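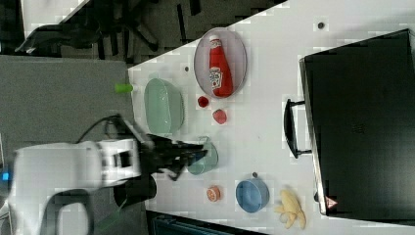
Ticket 932: Play food set does not match contents card

Status: Closed
Opened: May 24, 2019
Product: Pernik kitchen and food set, table size
Order placed through: Priravero online store
Customer: Fiorella Marino
Handled by: Debora Bortolotti

Problem as reported

The contents card in the box does not agree with what I have on the table. The card lists a lid for the blue bowl, a gray serving spoon and a pear. I can't find any of them. On the other hand I have a small bright green piece that isn't on the card at all. It is the one by the edge of the table, next to the green oval bowl. I don't know if it is a vegetable or a cap for something.

The ketchup bottle is also not on the card. It is red with a white cap and it takes up most of the oval plate when it is lying down. I need to know whether it belongs to this set, as I have a second, older set from Esteban and some things may have been mixed when we moved rooms in October.

What I have tried

Emptied the shipping carton and unfolded all the paper. Found the card and a spare card, both the same.

Looked in the bin where the older set is kept. No spoon, no pear.

Tried the green piece on the ketchup bottle. It doesn't fit, and the bottle has its own cap anyway.

Compared with the picture on the side of the box. The box shows the lid. It doesn't show the ketchup.

Reply from support

Thank you for the report. Please check two things before we send anything.

First, look at the bottom right corner of the contents card. There is a printed number. Cards numbered 182 were made for the earlier version of the set, and some were packed with the current one by mistake.

Second, turn over the oval plate and the blue bowl. Current pieces have a raised P on the underside. Pieces from the earlier version are smooth.

Please don't throw out the unlisted pieces. If they are ours we can tell you which set they go with.

Debora Bortolotti

Customer update

The card says 182. The plate and the blue bowl both have the P. The strawberry has it too, very small, near the point. The ketchup bottle has no P anywhere. The green piece doesn't have one either, but there isn't much room for it.

I put the card aside and laid everything out again with the blue cloth on the same table. The cloth came folded in its own bag and is also missing from the card, so I would like to know about that as well. I have kept the plate, the blue bowl, the green oval bowl, the fruit and the banana together, and the ketchup is on the plate so it doesn't roll.
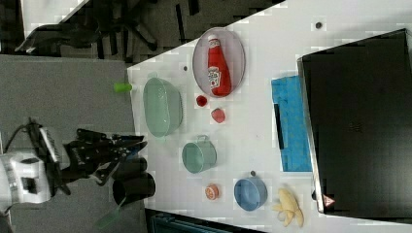

Debora Bortolotti wrote back that card 182 was the wrong card for this box and could be recycled. The blue bowl no longer comes with a lid. The spoon and the pear were dropped when the set was changed, and the side panel of the box had not been updated at the time of this order. The cloth is part of the current set and should be kept with it.

She could not match the ketchup bottle to any Pernik list and thought it most likely came from the older set or from somewhere else in the room. For the green piece she asked for a measurement across the flat end.

Customer update

I don't have a ruler here that is any good for something that small. It is narrower than the neck of the ketchup bottle, if that helps. I am fine with not knowing. I have put it in a bag with the ketchup and marked it "not Pernik."

Is there a correct card you can send? I write up the list for the shelf and I don't want to do it from memory. Also, can the cloth be washed with the kitchen towels, or does it have to be done by hand?

Reply from support

A correct card is going out by regular mail from our Grornham office. The cloth can go in with towels on a cool wash. Please leave it out of the dryer, it shrinks at the corners. The bowls and the plate can be washed in the sink with dish soap.

If the green piece turns out to belong to something, reply to this message and the ticket will reopen.

Internal notes

Wrong card confirmed, number 182. Warehouse told to check the remaining stock of this set for the same card. The print run was 2,000 and most of it should already be gone.

Side panel with the lid: sent to packaging, correction already planned for the next run.

No replacement parts sent. No refund requested.

Green piece not identified. Customer is keeping it.

Card received, per customer. Closed by D. Bortolotti.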